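Ratree Suwannarat on collecting examples for a robot arm

Ratree Suwannarat has spent most of the past year teaching a robot arm to pick things up, and for most of that time she hasn't been in the same room as a robot. Her team at Ranside builds training examples in simulation. An operator steers the virtual arm through a task, the computer records every movement, and the recording goes into a pile that a learning system trains on later.

"People picture me standing next to a machine with a clipboard," she says. "I sit in a chair. I have a headset and two controllers and a bad desk lamp."

She came to the work from quality testing at Zallis, where she checked software for warehouse scanners. A former coworker, Samran Srisuk, had moved over to Ranside and told her they needed someone patient.

The project is called Fokular. When we spoke it held 846 accepted recordings, all of them tabletop tasks. Each is a single attempt from start to finish, with a short written instruction attached. Suwannarat writes many of those instructions herself and says it is harder than it sounds.

"You write 'take the bread out of the bowl' and you think that's clear. Then one operator puts it on the table and another one holds it in the air and stops. Both of them did what I asked. So now I say where it goes."

The objects on the table change from one recording to the next. Some belong in a kitchen and some don't, and that is on purpose.
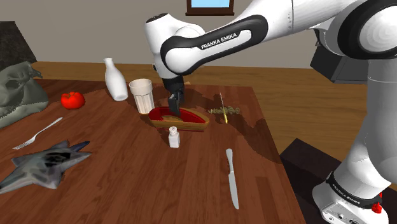 The simulated arm with its gripper lowered into the bowl. The table also holds a toy jet and an animal skull.

"If the table only ever has a plate and a cup on it, the system learns that table," Suwannarat says. "I want it to find the bowl when there's a skull next to the tomato. The skull is a favorite - operators ask for it."

Flat items are the ones she worries about. A bottle gives the fingers something to close on. A flat piece of food at the bottom of a bowl means coming straight down, getting both fingers past the rim and closing at the right height. New operators tend to rush the last part.

She asks each of them to do 25 practice runs before anything is saved. After that, a session is 100 attempts with a break in the middle. Radymyr Bilyk, who reviews the recordings, watches them at double speed and marks the ones that shouldn't go in.

I asked what gets a recording thrown out. Knocking something off the table does, she said, and so does a long pause while the operator thinks. A missed grasp followed by a good one usually stays.

"We used to cut those. Then Radymyr argued that the system needs to see somebody miss and fix it. We went back and forth on that for weeks. I think he was right, but I still don't like watching them."

The next batch is planned for August and will add drawers and lids. Suwannarat has already started on the instructions for it, and she is stuck on whether a drawer that is open a little counts as open.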